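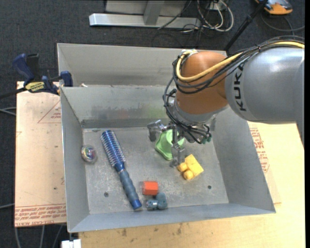
Ravness open bin, gray sheet metal, in use with small mixed items.

Ravness Open Bin, Gray
Item 388
Price: $104 each
Availability: in stock at the Brirkeda warehouse

Overview

The Ravness is a plain metal bin with solid walls, a flat floor and no lid. It is made for loose things that don't stack and don't belong together: toy blocks, small balls, hairbrushes, plastic cups, returned goods, lost property, parts waiting to be sorted. You put the items in, they spread out across the floor of the bin, and you can see what you have without digging.

It is wider than a tote, so long items such as a brush or a wooden spoon can lie flat at an angle with room left for other things beside them. Round items roll until they meet a wall and stay there. If you work with a lot of small balls or marbles, this is usually easier to live with than a shallow tray.

Presusia sells the Ravness mostly to sorting rooms, repair shops, toy libraries and packing areas. It also does well in a garage or a mudroom, although it was not designed as furniture and we don't sell a cover for it.

Details

Outside width: 28 in
Material: sheet metal
Color: gray
Top: open, no lid
Bottom: flat, with small round holes
Assembly: none, shipped in one piece
Use: indoors, on a bench, stand or floor

What fits

The bin works best when the items cover the floor in a single layer with some space between them. A handful of toy pieces, a brush and a ball or two is a light load. You can of course fill it deeper, but small pieces will sink under the larger ones and the point of an open bin is partly lost. For deep storage of one kind of item, look at the Sulemana tote, which is narrower, taller and cheaper.

Bright plastic shows up well against the gray. Yellow, red-orange and light green pieces are easy to pick out at a glance. Blue-gray and slate items are harder to spot, and clear plastic can be missed if you are in a hurry. If most of your stock is gray or clear, put a sheet of white paper or a pale mat on the floor of the bin.

Placing the bin

Set it on a level surface at a height where you can reach the far wall without leaning on the front one. For most adults that means a low bench. Leave the area over the bin free of shelves – you want to reach in from above and from at least one side.

An empty bin slides easily on a smooth bench top. Rubber pads are sold separately (see below). On a painted or varnished surface we recommend them, as bare metal edges will leave marks.

Wear and cleaning

The floor of the bin will scuff. Hard plastic and metal dragged across it leave light marks and dull patches, mostly in the middle where things land. This is normal wear and is not covered by the warranty. It makes no difference to how the bin works.

Wipe with a damp cloth and a little dish soap, then dry. Don't leave water standing in the corners. Avoid steel wool and gritty powders. Dust and crumbs gather along the walls, and a soft hand brush or a vacuum with a narrow nozzle gets them out faster than a cloth does.

Check the top edge when the bin arrives and again if it has been dropped. A bent edge can be sharp. Small dents in the walls are harmless.

Not suitable for

Liquids, wet laundry, hot ash, food without packaging, or outdoor use. The seams are not sealed. Please don't stand on the bin or use it as a step.

Goes with

Rubber pads, set of four, stick-on
Pale floor mat, cut to fit item 388
Label holder, clips over the top edge
Sulemana tote, for deeper storage

Shipping and returns

Orders over $300 ship free within the lower 48 states. Smaller orders ship at the carrier's rate, shown in the cart before you pay. Bins are packed one to a carton with cardboard at the corners. Please open the carton before signing if it looks crushed.

Unused bins can be returned in the original carton. Return shipping is paid by the buyer unless the bin arrived damaged or we sent the wrong item. Contents, mats and labels are not included with the bin.

Note on older stock

Bins bought before July have a slightly different top edge, and the current label holder is loose on them. The older holder is still available – ask for it when you order and give the item number of your bin.

Page updated August 2022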